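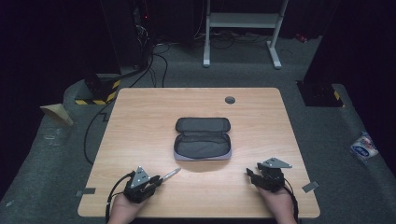 Judville Study Center
Room and furniture check, with comments

Fill in one sheet per room. Mark each line OK, FIX or N/A. Write comments in plain words so the next person can follow them. Sheets go in the tray at the front desk before the room is opened.

Room: 11
Form: 3616
Month: April

Floor and walkways

Carpet flat, no lifted seams: OK
Comment: Seam by the door was glued in the winter and is holding.

Tape on floor or furniture lying flat: FIX
Comment: Press down or replace any end that has come up. Old glue comes off with warm water and a plastic scraper. No metal blades on carpet.

Doorway clear to full width: OK

Power and cables

Outlet covers tight, no cracks: FIX
Comment: Cover behind the Bukitz cabinet has a cracked corner. Outlet switched off at the panel until the new cover is on.

Cables run through the table openings, not over the edge: OK

Power strips off the floor, none plugged into another: FIX
Comment: 2 strips were chained together under the window. Separated. Second one returned to the supply closet.

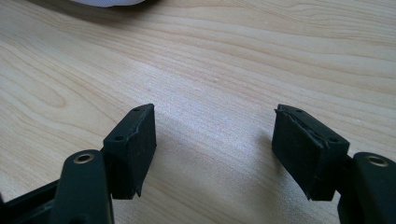
Page last changed: April, 4:10 p.m.

Tables and chairs

Tabletops free of splinters and raised edges: OK
Comment: Run a dry cloth along all sides. If it snags, mark the spot with pencil and write FIX.

Table legs tight, no rocking: FIX
Comment: The Unik folding table rocks when leaned on. One foot is worn down. Do not use it for the paper cutter.

Chairs hold weight without creaking: OK
Comment: All 6 stacking chairs tried.

Small items put away at closing: OK
Comment: Scissors and craft knives go in the locked drawer. Pencil cases left behind go to lost and found.

Air, light and exits

Exit sign lit: OK

Extinguisher gauge in the green, tag current: OK

Ceiling lights all working: FIX
Comment: Tube nearest the whiteboard flickers at start-up. Ordered.

Nina wall heater, grille clean and clear: OK
Comment: Keep coats and paper at least 2 feet away. Lint brushed out.

Follow-up

Outlet cover and light tube first. The folding table stays out of use until its foot is replaced. Check this room again after the repairs and attach the new sheet to this one.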